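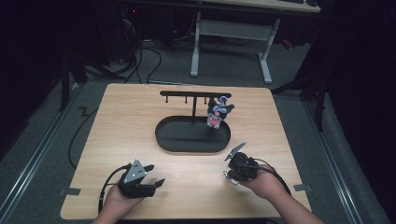
Lenano Jewelry Stand, black

The Lenano arrives flat in four parts with one hex key. Assembly took six minutes. The post threads into the base with a single M5 screw, and the supplied washer is too thin, so I replaced it with one from the parts drawer.

Rated load is 90 grams per peg. I hung 136 grams on one end for 28 days and measured 2 mm of sag at the tip, which did not increase after the first week. With all the weight on one side the base stayed flat.

The finish is powder coat over steel. It marks if you drag a chain clasp across it. Long necklaces pool in the tray, and anyone with many of them should look at the taller Rerkis.

Gönül Yurt asked whether the pegs can be replaced. They can, but Lenano sells them only in sets and shipping to Imcombe cost more than the set.

Rating: 7/10. Screw needs retightening after a month.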